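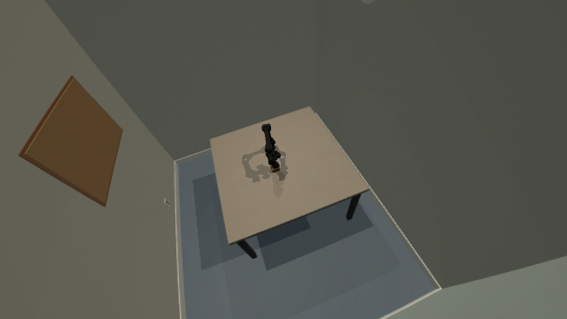
3 min read · thread

1/ OK, I promised a few of you I'd write down the rules we use for building simulated robot cells at Briltis. One arm, one table, one room, and somehow we ended up with a four page doc. Short version below, gripes included.

2/ Rule one: the first scene you check in has the arm and the table and no props. No cups, no blocks, no bins. I know you want to get to the fun part! But if the arm acts weird on a bare tabletop you want to find out now, before there are 12 objects to blame.

3/ Start the arm folded up over its own base. We call it "parked." Every episode starts parked and every episode ends parked, and if your policy can't get back there, it goes in the log as a fail. Zhuoran Hao wrote that one and I argued with him for most of August. He was right, ugh.

4/ Keep the room. People love deleting walls to save render time, and then the camera sees infinite gray void and the model learns that infinite gray void is normal. Walls, floor, a rug, a board on the wall. Boring is fine.

5/ Speaking of the rug: I like having one under the table. A dark table leg against a mid-tone rug is easy to check by eye, and if a leg is floating or sunk into the floor, the shadow gives it away pretty fast.

6/ Shadows ON by default. This is the one I'll fight about. Look at the mess of soft gray loops on the tabletop next to that arm — your model is going to deal with stuff like that on real hardware, so let it deal with it in sim. Turn them off for debugging and then turn them back on.

7/ (I have personally forgotten the "turn them back on" part. 3000 episodes. We don't talk about Gelitz.)

8/ Dark arms deserve their own warning. With an all-black arm, one link in front of another is basically a blob from a high camera. So our doc says at least two views per scene, one from up high and one close to table height, and you don't get to drop the low one because it's ugly.

9/ Naming! Scene, table, arm, light setup, version, in that order. "final_room_new2" gets bounced at review. Yes, even if it's yours, Pan team. Especially then.

10/ Units in meters, mass in kilograms, angles in radians. Write it at the top of the file anyway. We inherited a batch from Sandonora with degrees in one config and radians in the other, and I lost a whole afternoon watching an elbow spin.

11/ Joint limits go in the sim exactly as they are on the hardware, plus a small margin on the inside. Don't loosen them "just for training." A policy that learned to cheat past a limit will try it again on the bench.

12/ Same goes for speed. We cap it in sim at whatever the shop floor cap is. Slower training runs, way fewer scary moments later.

13/ Before anything merges: 400 random seeds, arm only, nothing on the table. Any contact between arm and tabletop gets looked at by a person. Our last batch flagged 346 and nearly all of them came from one bad base height.

14/ Which reminds me, check your base height. Zoom in on where the mount meets the table, then zoom in more.

15/ I'll post the checklist once I've cleaned out the swearing. If your group does the two-view thing differently, tell me how, I'm still not happy with where our low camera sits.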